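Open day at Granström, Demville
5 Apr 2024

I went over to the Granström building in Demville for the open day, mostly to see the sorting tables. Parking was easy and the sign-in desk was just inside the main door. The cable sorting table was the second stop.
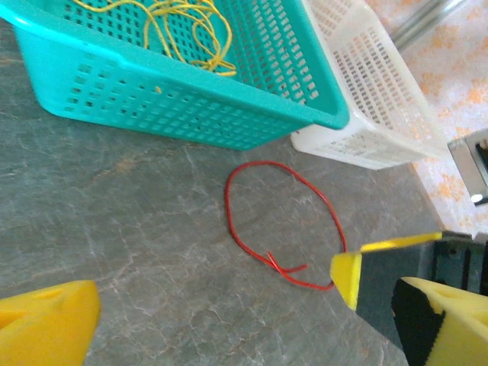
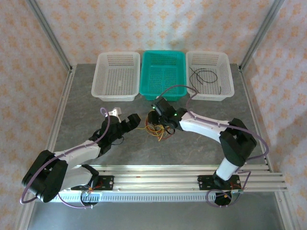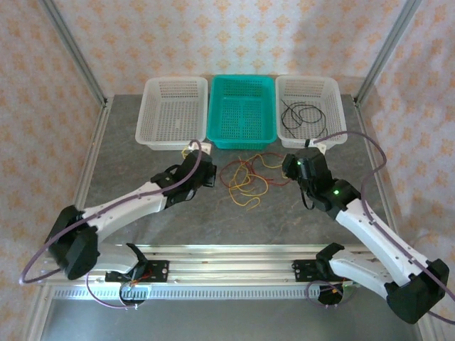
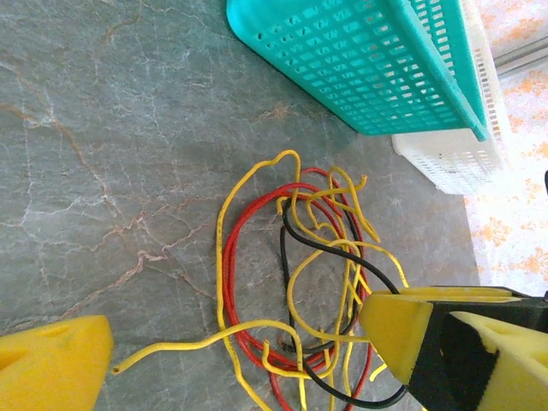

Cable sorting table, Granström open day: baskets, cord and wire in red, yellow and black.

The job at this table is separating mixed cord and wire by color. One basket is meant for each color, and the baskets are the slotted plastic kind, white and teal. I use something similar at home for clothespins. They stand close together, so a long piece can easily hang over into the next one.

Yellow and red wound through each other make a slow job. Palesa Matlala, who led our group, said the usual mistake is to pull on the first end you find. She looks for a loop near the outside and opens that up first. She also said black gets left until the end, as it is hard to follow against a dark gray top. I would have picked a plain white surface, but the veined stone pattern looks nice enough.

The walls have a cream paper with small peach and orange flowers. It reminded me of my aunt's hallway.

After that we walked through the Trendwood display, which was shelving and drawer units, and then the Draltik stand. Draltik had a leaflet on storing extension cords, 2 pages, fairly basic. They had printed 500 and there was still a tall stack when I left.

The tour took about 100 minutes with the coffee break. Coffee was free, sandwiches were 9 dollars - I skipped those. The back stairs are steep, so ask for the elevator if you need it. There is talk of another open day next April.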